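Projects > Textiles > Year 2 reports

Does wool shrink as much as everyone says?

3 min read

We started this project after a heated argument at lunch over whether a jumper can ever go in the machine.
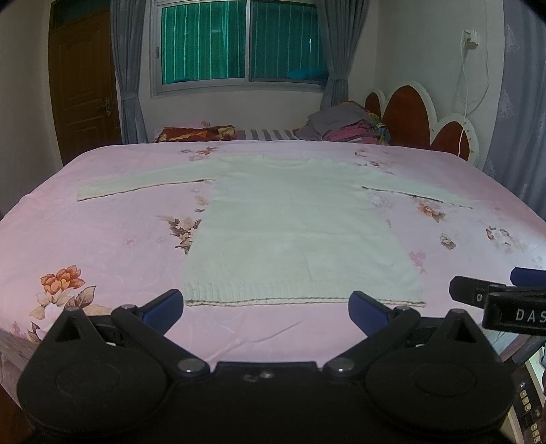 Half of us were brought up to wash every jumper by hand in a sink, and the other half had never heard of such a thing! So we decided to test it properly, with knitted squares in place of anyone's clothes. Our group is called Stokska, after the first yarn we bought, and the work ran through most of February.

We knitted 17 squares on the same needles in plain stocking stitch with a ribbed edge. Some were pure wool, some were cotton, and the rest were a wool and acrylic mix from Preritz, a small shop near the college that let us have the ends of cones very cheaply. Each square was measured across the middle and down both sides before it went near any water. The widest was 241 mm and we were very proud of it.

One set was washed by hand in cool water, one went on the wool cycle and one had a full hot wash with towels. Everything was dried flat on a rack, well away from the radiator.

The hand-washed squares hardly moved, and the widest one still came out at 226 mm after the wool cycle, which surprised us because we had bet on much worse. The hot wash was the exciting one. The pure wool squares came out thick and fuzzy, and on 2 of them you couldn't find a single stitch any more. We loved this and passed them round the whole class. The cotton lost a little length but kept its look, and the mix sat somewhere in between.

What we hadn't expected was the ribbing. It pulled in much more than the plain part, so several squares ended up shaped like a bell – very pretty, but a nightmare to measure. We settled on taking the middle line only and left the edges out of the results table.

If we did it again we would knit more squares of each yarn and keep the towels the same every time (ours were borrowed, and they kept changing). We would also love to try steaming, to see whether a shrunken square can be coaxed back out to size.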